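4.2 Wrist-view perception on cluttered shelves

Marites Mangubat
18 May 2026
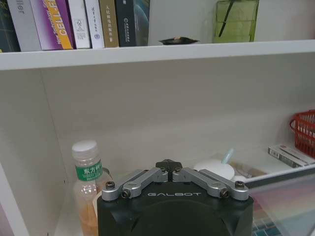
Figure 5. Wrist camera view of a two-level shelf, with books above and mixed household items below.

The planner takes its scene model from the wrist camera alone. We made this choice early, after the fixed camera used in the Lamont setup lost sight of the lower shelf each time the arm reached in. A wrist view moves with the hand and keeps the area near the fingertips in sight, but it has two costs. The gripper covers part of the image, and objects close to the lens are often only partly visible. Both show up in Figure 5, where the gripper overlaps the lower part of a bottle and one side of a clear storage box.

To deal with the first cost, we render a mask of the gripper from the joint readings and mark those pixels as unknown. Earlier versions of Fimovport marked them as free space, and the planner would then send the fingers through a region it had no data for. Unknown space is now treated as blocked until a second view has cleared it. The mask is grown by 5 pixels on every side to allow for small errors in the wrist calibration.

Clear objects are the harder problem. The bottle and the transparent container behind it in Figure 5 overlap in the view, and depth readings on such surfaces have gaps. The Trumetti segmenter tends to join two clear objects into one. We do not try to split them from a single image. If a segment has missing depth over a large part of its area, it is flagged, and the planner asks for a view from a new wrist angle before it proposes a grasp. We allow 2 extra views per flagged segment. After that the segment is kept as an obstacle and dropped from the list of targets.

The upper shelf is handled differently. Upright books that stand side by side give long, straight edges, and splitting on color and edge direction works well enough without depth. Printed covers with more than one color band are sometimes split in two. A merge step joins neighboring pieces when their top and bottom edges line up, but it can't run when the top edges are out of view, as they are for the row in Figure 5. In that case the pieces stay separate until the wrist is raised.

The full perception step takes 89 ms per view on the Timutdale workstation, not counting arm motion. Mask rendering accounts for 8 ms of this.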